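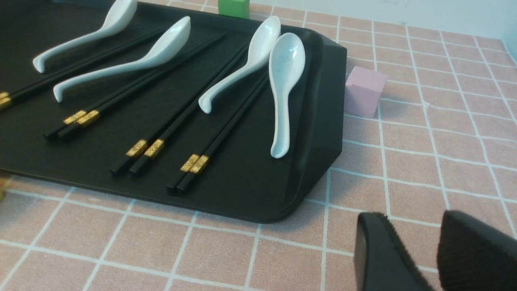

Mar 14, 2025 - Nurmi dispatch tool, after-hours prescription requests

Carried on with the replay of old requests against the new matching rule. Input is the same export as before: 211 requests for a stranger to collect a prescription, taken from the Loltside and Jomthorpe neighborhood groups, names and street numbers stripped by Kátia.

Rule under test:

- pickup window closes at pharmacy closing time minus 20 min
- driver radius fixed, no widening on retry
- a request with no stated closing time goes to a person, never to auto-match

First run was no good. The parser read "open til 9" as 9 in the morning in every post that had no am/pm, so evening requests came out as already expired. Patched it to assume evening if the post itself was made after noon. Eyerusalem objects that someone posting late at night may well mean the next morning. She is right, but the export has only two like that and both are now routed by hand. Left a comment in the code.

Second run finished clean. Not going to quote a match rate until Nahuel has read through the output, as the last one I quoted was wrong and ended up in a slide.

Message length: the alert to drivers was being cut at 600 characters, and the part lost was the pharmacy address, which we had placed last. Moved it to the first line. Order is now address, closing time, what ID the counter wants, drop-off area, free text. Free text can be cut without harm.

Open problem is authorization. The Dukholm counter will release a bag to a third party with a name and date of birth. Jomthorpe wants a call from the patient first and will not take it from us. Oisín phoned both and wrote up the calls in the shared folder. We can't store date of birth under the current setup, so for Dukholm the patient has to pass it to the driver directly, after the match. I don't like this much - the driver is a stranger until the door opens - but the alternative is a rebuild of the storage side and Eero has no time for that before April.

Controlled items: still excluded. The filter is a plain word list and misses brand misspellings. Kátia has a longer list from the counter staff, to be merged.

To do

- merge word list, rerun full export
- test phone with battery saver on, alert came in late once and I didn't log the delay
- ask Jomthorpe if a voicemail counts as a call
- Nahuel to check the hand-routed pile

Log files are in replay_b, not replay_a. Ignore replay_a.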